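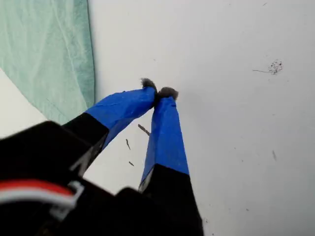
Gripper over the white table, blue tape and gray pads on both fingers.

Wed 23 March

Spent most of the day on the cell rules with Refilwe. The old sheet ran to 38 lines and people had stopped reading it. We got it onto one page by lunch.

First rule now is the table. Wipe it before every session, and again when the task changes. There were brown flakes and dark specks on the white again, plus what looks like a hair. Anel says specks that small don't matter. I think they do if we mean to compare one day with another, so it stays in until she shows me numbers.

Cloth: the rule says folded and off the surface unless the task uses it. Xolani wanted an exception for the corner. We argued longer than it deserved and left it for Friday.

Pads get changed at 330 cycles or when the gray fuzz looks ragged, whichever comes first. Tape goes with them - no new layer over an old one. Wrinkles in the tape are allowed on the sides, never on the gripping face. I wrote "never" and Refilwe changed it to "not." Fine.

Wires are still open. The Gramus guideline wants them clipped in two places along the housing and I'd like the same here, with a check at full reach before the first run. Bohdan has the spare clips.

Whoever changes the pads signs the log. Initials, date, cycle count. Charmaine gets the draft tomorrow. Need to ask her about the July audit and whether Sibiya wants its own copy.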